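Chapter 6
Keeping a Bin-Picking Cell Honest

Ylva Holmgren and Nanna Zoëga

After working through this chapter you should be able to:
– check whether a bin is still where the robot program believes it is
– route and inspect the cabling on a wrist that turns through large angles
– tell a wear problem from a calibration problem before you touch the calibration
– read a supplier's maintenance table with proper suspicion

6.1 What the brochure leaves out

Most bin-picking cells are sold on their grasp planning. The sales material from Hovik, to take one supplier whose cells we have both looked after, gives the subject of maintenance 17 words, and two of them are "virtually none". We have yet to meet a cell that behaved that way. The planning software may well be clever, but it assumes a bin that stays put, cables that don't pull and fingers that close where they closed last month. Looking after the cell means checking those assumptions by hand, with a torch and a steel rule.

The example carried through this chapter is a single-arm cell at the Hondton workshop, picking mixed goods from a deep bin. It had a reputation for drifting. Over two weeks in July the operators recalibrated it 17 times, and each time somebody wrote "fixed" in the log. We would ask you to distrust that word. A fault that has been fixed 17 times is a fault that hasn't been found, and every recalibration buried the evidence a little deeper.

6.2 The bin as a fixture

Students tend to treat the bin as a container. For the robot it is a fixture, and should be held like one. Bar clamps are a common choice in development cells and we have no quarrel with them, provided someone checks them. A clamp tells you that force was applied at some stage. It doesn't tell you the bin hasn't crept since, so you need a reference that is independent of the clamp. Tape on the bench is cheap and will do, if it is laid after calibration and replaced whenever it lifts. Arnardóttir's rule, which we follow, is that a bin more than 2 mm off its mark is to be moved back before anyone opens the calibration screen.

Scraped paint is worth a look too. Wear inside a bin wall may come from the gripper, or from years of goods being tipped in. Don't assume the first because it makes a better story. Photograph the wall, run the cell for a week and compare. 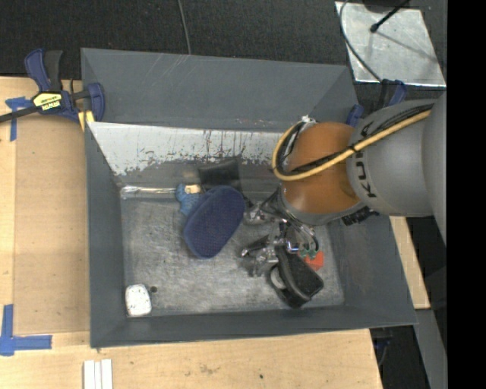 Figure 6.1 Gripper lowered into the clamped bin. Note the worn band on the far wall and the loop of yellow cable at the orange joint.

6.3 Dress the wrist, then doubt it

A cable loop at a joint is there to give slack. How much is enough depends on the most extreme pose the planner can choose, and the planner won't warn you when it chooses it. Jog the arm slowly to each end of the wrist's travel and watch the loop, the ties on either side of it and any connectors that stand proud of the arm near the bin rim. If a tie has slid, find out what dragged it before you put it back.

The Skallero handbook recommends a visual inspection with the arm at home position. We think this is close to useless. Nearly any cable looks fine at home.

Before you read on
1. List the poses in which you would inspect the cabling in Figure 6.1, and say what you would look for in each.
2. A colleague wants to recalibrate after three missed picks. What would you measure first, and what result would change your mind?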